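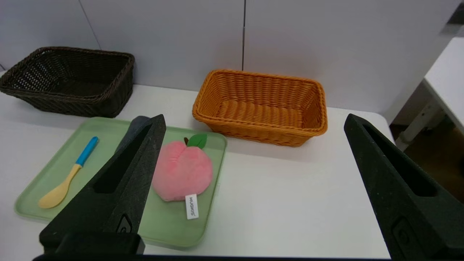 The wrist camera view, with the peach and the spoon on the tray and the two baskets behind.

I spent most of March moving toys from a tray into baskets, using a robot arm to do it. People have asked what the job is like and I keep giving short answers, so I'm writing the long one down.

The work was at Nusley, in the smaller of their two rooms. My contract was for teaching the arm to clear a tray. Each run starts with a few things on the green tray. The arm has to pick up one of them, carry it to the correct basket and let go. Soft things go in the orange basket and kitchen things go in the brown one. A run ends when the arm is back over the table with its fingers open.

There are two ways to show it. You can take hold of the arm and push it through the motion yourself, with the motors set so they only hold up the weight. Or you can sit at a desk with a controller and drive it. We did both, in that order, and I have opinions about both.

Moving it by hand

I started by hand. Rochelle Gallagher, who ran the room, showed me where to hold: one hand on the forearm and one just above the gripper. There is a button under your thumb for open and close. You walk the arm down to the object, close, lift, walk it over to the basket, open.

It feels like helping someone carry a ladder. The arm goes where you want, but it has a lot of length behind it and the elbow swings out if you forget about it. My first few tries were bad. I would get the gripper in the right place and find the elbow pointing at my ribs.

What's good about doing it by hand is that you can feel contact. If a finger touches the tray, you know before you see anything. With the spoon that matters, because it lies flat and there isn't much to grab. You have to come down low, and the fingers need to end up on either side of the handle without scraping. By hand I could do that after an afternoon of practice.

What's bad is that my own arms kept getting in the way of the cameras. The wrist camera was mostly fine, but the one on the stand saw a lot of my sleeve. Damian Kalinowski went through the first batch and threw out 13 runs where you couldn't see the object at all when it was picked up. He was polite about it. I was annoyed for an hour and then agreed with him.

The other trouble is your back. You are leaning over a table with your arms out in front of you, and you do it again and again. I lasted two days before I asked about the controller.

Driving it

The controller is a pair of handles on a small jointed stand, made by Clisatex. You only need one handle for this task. Move it left and the arm moves left. Squeeze the trigger and the fingers close. Let go and they open. There's a foot pedal that disconnects the handle from the arm, so you can bring your hand back to a comfortable spot without the arm following. I forgot about the pedal all the time at first.

You can watch the real arm or you can watch the screen. Rochelle wanted us on the screen, because the policy only gets what the cameras get. If I look over at the table and use something the camera can't see, I'm teaching it a move that it has no information to make. That made sense to me, but it's hard to keep your eyes where they should be. I ended up turning my chair so the table was behind my shoulder.

The wrist view takes some getting used to. The fingers are always there, coming up from the bottom of the picture, and they are big. Anything you are reaching for tends to slide behind one of them right when you care most. The left finger was the one that bothered me. With the peach near the middle of the tray it would cover one side of it, and anything farther back could disappear almost completely. I learned to make my approach in two parts. First I would hang back and get lined up while I could still see the whole object, then go straight down without steering much.

You also lose the sense of touch. Squeezing the trigger feels the same whether there is a peach in there or nothing. I watched for the plush to bulge a little. For the spoon I watched for it to shift.

The peach and the spoon

The peach is the easy one. It's a stuffed toy, it gives when you squeeze it, and it's about the right size for the gripper. You can be off to one side and it will still come up. It has a green felt leaf and a stem on top, and I tried not to grab it by those, since that looks like a success in the recording and then fails one time in three when the policy tries it. I also stayed away from the fabric tag at the bottom. I picked it up by the tag once by accident and it made it all the way to the basket, swinging. I marked that one as bad and did it over.

The spoon is the hard one. It's small, with a blue grip and a wood-colored bowl, and the right place to hold it depends on how it's lying. If it's diagonal to the gripper you need to turn the wrist before you go down. Most of my rejected driving runs were spoon runs where I turned the wrist too late, on the way down, and a fingertip nudged the handle. It's tempting to chase it when that happens. Imani Kapoor, who trained the policies, told me to go ahead and chase it sometimes, as long as I got it in the end, so the robot would have seen what to do after a miss. She wanted a certain share of those. She didn't want me missing on purpose, because you can tell when someone is missing on purpose. The arm heads confidently to a place that has nothing in it.

We changed the layout between runs. There was a sheet with positions for the tray and baskets and you worked your way down it. The baskets swapped sides on some lines. I liked the swapped ones, as they kept me awake.

Being consistent

The thing I was slowest to learn was to do it the same way. When you drive for hours you get bored and start finding shortcuts. I began cutting the corner of the path to the orange basket and dropping the peach in from higher up, because it's soft and it doesn't matter. It does matter some. Imani showed me a plot of my paths from the first week on top of the ones from the second, and there were two clear bundles. The policy trained on both would lift the peach, start on one path and drift toward the other, and a few times it opened its fingers over the rim.

After that I wrote myself a note and taped it next to the screen:

Line up high.
Turn the wrist before going down.
Close, wait a beat, lift.
Over the basket, down inside the rim, open.
Back to start.

The wait was Damian's idea. If you close and lift in one motion, it's hard to find the point in the data where the grip is set. A short pause makes it clear. It felt silly to sit there pausing with a toy peach, but the grip failures went down.

Speed was the other thing. I had assumed they wanted me fast. They wanted me smooth, and not so slow that half of each recording was the arm hanging in the air while I thought. If I needed to think, I did it before pressing record.

How it came out

I recorded 573 runs that were kept, most of them with the controller. The by-hand ones made up a small part, and Imani ended up using them only for the spoon, where they were cleaner than anything I managed with the handle.

I got to watch some of the tests. They did 109 tries in all with the last version. I don't have the full table in front of me and it isn't mine to post, but the peach went well and the spoon went so-so. Most of the spoon failures looked like my own failures. The wrist turned late and the fingertip nudged the handle. It's a strange feeling to see your bad habit done by a machine, with the same little hesitation before it. Rochelle thought it was great. I went home and thought about what I would do differently.

What I would do differently is record the hard object first, early in the day, while I still had patience. I did it the other way around because the peach runs made the count go up fast. I would also take a break every 16 runs instead of every time my hand hurt, because by the time the hand hurts the last several runs are already sloppy.

If you are starting out at this, ask to see your rejects. Nobody at Nusley minded showing me, they just hadn't thought to offer. One sitting with Damian going through mine taught me more than the first week of driving did. Ask to see the paths plotted too, if someone has the time.

And sort out your chair. I used the one that was there and raised it with a folded coat for two weeks before I found the lever.

I have another few weeks booked with them in the other room. The task is folding small towels, with both handles this time. Rochelle let me try it for a few minutes before I left and I dropped the towel on the floor twice. I'll write something once I can get a corner to stay put.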